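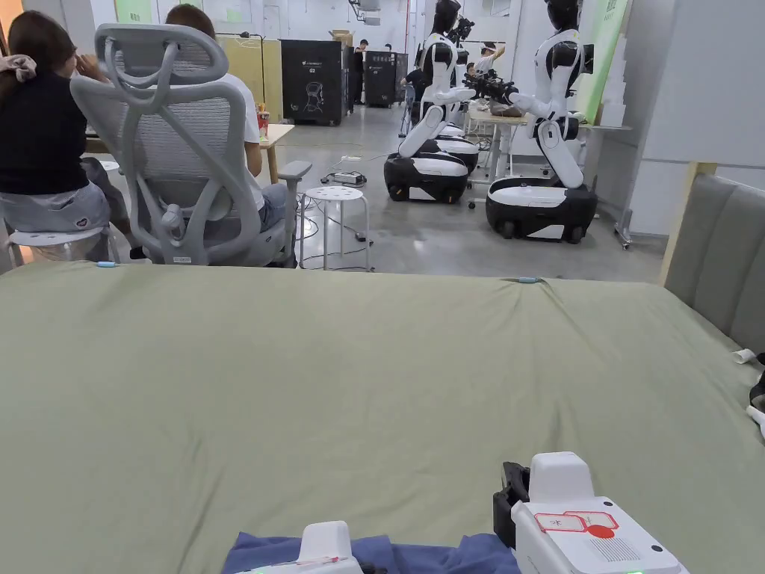 Asunto: Re: [Skalell-lista] Doblar encima de la cama

Hola a todos:

Contesto al hilo de enero, que se quedó a medias cuando alguien sacó el tema de las fundas nórdicas y perdimos a media lista.

Sigo defendiendo la cama como mesa de doblar. Está a una altura razonable, cabe una camisa con las mangas abiertas y, cuando te cansas, tiene usos alternativos. El inconveniente es la sábana. Uno alisa la prenda, la prenda se queda lisa y la sábana se arruga por solidaridad. Con la verde oliva me pasa siempre: pliegues blandos por todas partes y el trapo azul marino hecho un gurruño encima.

Probé entonces sin sábana, directamente sobre la funda color crema del colchón. Mejora menos de lo que prometía el manual Denedum, que dedica 14 páginas a la camisa y ninguna a la superficie. La funda también hace arrugas, solo que más anchas y con más aplomo.

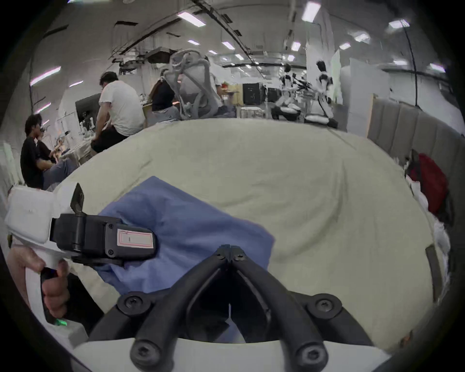

Vesela Georgiev escribió:
> Una tabla rígida debajo y se acabó el problema. Yo uso la
> tapa de una caja Clandar, de 40 cm de ancho, y doblo encima.
> Y estirad los bordes antes de tocar las mangas, que os veo
> venir.

Vesela, lo de la tapa lo he intentado. Se hunde por un lado en cuanto apoyas el codo. Lo de los bordes te lo concedo, aunque me duela.

Lo que no resuelve ninguna tabla es la invasión. Dejas una camisa azul extendida en media cama y, al rato, junto al cabecero gris hay una bolsa roja con correa negra, montones de tela blanca y un papel impreso metido en la esquina del colchón. Cada cosa está ahí «un momento».

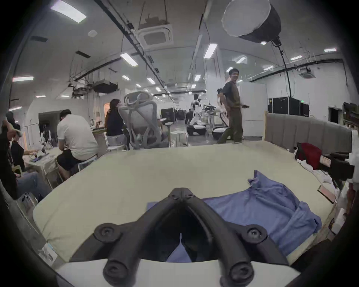

PENDIENTE PARA LA LISTA

Camisas: ¿mangas hacia atrás o cruzadas por delante? Seguimos sin acuerdo tras 6 mensajes.
Fundas: si alguien tiene la Rudd ajustable, que diga si se mueve al tirar de la tela.
Bolsas: al suelo. Esto no se vota.

Un saludo desde el borde del colchón.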